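**Ticket: label printer skips every other label after the update**
Status: open, waiting on customer
Opened by: Ilse Wunderlich
Assigned to: Till Dreßler

**1 July 2026, morning**

Hi Till, me again! Sorry to reopen this so soon. The Bitalo printer in our packing room was fine all through the last roll, then I let it take the update and now it prints one label, feeds a blank, prints one, feeds a blank. We have an order of 2,890 jars going out to Drakismont and I'd really like them to leave with labels on.

What I've tried so far:

- Turned it off at the wall for 10 minutes (your favorite)
- New roll, same supplier, same size
- Cleaned the little sensor window with a dry cotton swab
- Printed the built-in test page – that one comes out fine, no blanks at all

So it only happens when I print from Ji. The template is the same one I've used since last September and I haven't touched it, I swear.

**Till, 11:18**

Thanks Ilse, the test page is a great clue. If the printer can do its own page without skipping, I'm not too worried about the sensor. Can you open the printer settings in Ji and tell me what it says for label height and gap? I think the update put the paper size back to the default, and now your template is a hair taller than what the driver expects. When that happens it spills a tiny bit of nothing onto the next label and you get your blank.

Also, how do you have things set up in there for the labels you've already printed? I'd keep old and new apart until we know the sizes match.

**Ilse, 11:40**

Already done. I split the surface up with tape this morning, so old labels get their own section and the test prints get theirs.

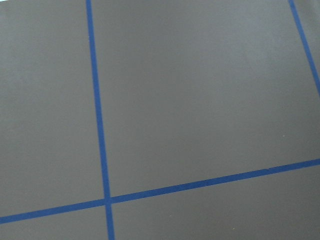 *Blue tape on the gray, before I put any labels down.*

OK, so the settings. Height was wrong! It had gone back to the stock size and the gap was set to zero. I typed in the numbers from the roll's box, hit save, printed five, and got five labels in a row. Then I closed Ji, opened it again and it was back to the stock size. Argh.

**Till, 13:05**

Good, we're nearly there. You're saving it in the print window, and that only lasts for the session. Go to the Urnen profile (the one we made for the small jars), click Edit, put the same numbers in there and save the profile itself. Then restart Ji and check that they stuck before you print anything.

And please run the big job in batches this time – the spooler gets cranky above 2,000.

**Ilse, 14:20**

Saved in the profile, restarted twice, numbers are still there. I've got 18 good ones from the first little batch and no blanks. I'll start the real run after my coffee. Can you leave the ticket open until tomorrow, just in case?

**Till, 14:26**

Sure, leaving it open. Send me the driver version when you get a minute and I'll add it to the notes.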